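Home Threads Saved Search Log in

sorting the bedroom, a thread nobody asked for
by valtov_st_flat
2021-04-29

1/ ok so the bed has become the place where things go. every flat surface in this room was full by February and the bed was the last one standing. it is no longer standing

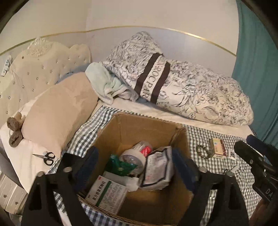 2/ rules for today. strip it, wash it, put back only what belongs on a bed. everything else gets a home or goes in the donation bag. I have until the 3 o'clock bus

3/ starting w the scissors because scissors on a sheet is how you get a hole in a sheet. ask me how I know. kitchen drawer, second one down, done

4/ medicine box. also not a bed item. bathroom cabinet, top shelf, after I've checked the date on it

5/ checked. fine. moving on

6/ KEY. or it looks like a key. small, silver. not the front door, not the mailbox. tried it in the bike lock, no. tried it in the suitcase, no

7/ key goes in the bowl by the door with the other mystery keys. yes there is a bowl. dont start

8/ the dark coil thing by the medicine box, hair tie or bracelet, goes on the hook with its friends. I own so many of both and can find one per month

9/ pillows next. the floral one stays, black line drawing on white, I love it, it goes with nothing. the ROCPAIR band across it has grown on me too. reads like a headline every time I walk in

10/ the beige one I've had since the Clando Street place. it's gone soft in the middle like old bread. keeping it for reading, not for sleeping. my neck has opinions

11/ someone will ask so, the gingham is staying. grey and white check hides everything, goes in warm, comes out looking the same. had a plain white one before this and it showed every cup of tea

12/ the white sheet though. why are there two sheets going on here. I think I gave up halfway through changing the bed and then went to work. very much me

13/ mint towel off the pillows and into the wash. a towel is not a blanket. it has been a blanket for a while now

14/ light blue blanket was jammed down behind the pillow by the headboard, which explains why I've been cold. shaken out, over the balcony rail, getting some air

15/ load one on. gingham, white sheet, towel. the machine says 87 minutes. it always says 87 minutes and it always lies

16/ while that runs, the headboard. if you have a tufted one you know. every one of those sparkly buttons sits in its own little dust crater. soft brush on the vacuum, top to bottom, go slow round the buttons so you dont pop one off

17/ then a barely damp cloth with a drop of dish soap. cream upholstery shows tide marks if you soak it, so wring it till your hands hurt. dry cloth straight after

18/ the carved bit along the top I do with an old paintbrush. dry. gets into all the scallops. best tool in the house and it cost me nothing

19/ people keep telling me to swap it for something plain. Brudier have a flat grey one for 786 dollars. seven hundred and eighty six. for a grey rectangle. no thanks, I'll keep my palace

20/ the gold trim on the wall was here when I moved in and I was going to paint over it. never did. now I reckon it's the best thing in the room. quick wipe w the same cloth

21/ power strip. low on the wall right beside the bed, and I've been draping bedding near it like a fool. bed pulled out a hand's width, strip dusted (switched off first!!), cable tucked back so nothing catches on it

22/ curtain. teal. only needed a shake and a go with the lint roller. I bought it at the Srisuk market years ago meaning to hem it. not hemmed. not today either

23/ tea break. sitting on a bare mattress. weirdly calming

24/ flipped the matress while it was naked. well, rotated it. flipping is a two person job and I am one person

25/ washing's out. not 87 minutes. on the line, good wind today, should be dry before the bus

26/ donation bag so far: one pillowcase I hate, a lamp shade, two tops. was hoping for more. the wardrobe is a seperate thread and I'm not ready

27/ the little brown fuzzy guy is not going in the bag, before anyone says it. he's knobbly and he lives on the pillow. he got a pat down with the lint roller and went back to his spot

28/ bed's made. gingham on, tucked the corners properly for once. beige pillow at the back, floral in front, blue blanket folded at the foot where I can reach it

29/ white sheet has gone in the cupboard as the spare. towel's on the towel rail. wild concept

30/ ok bus. if anyone knows what a small silver key with no number on it opens, replies are open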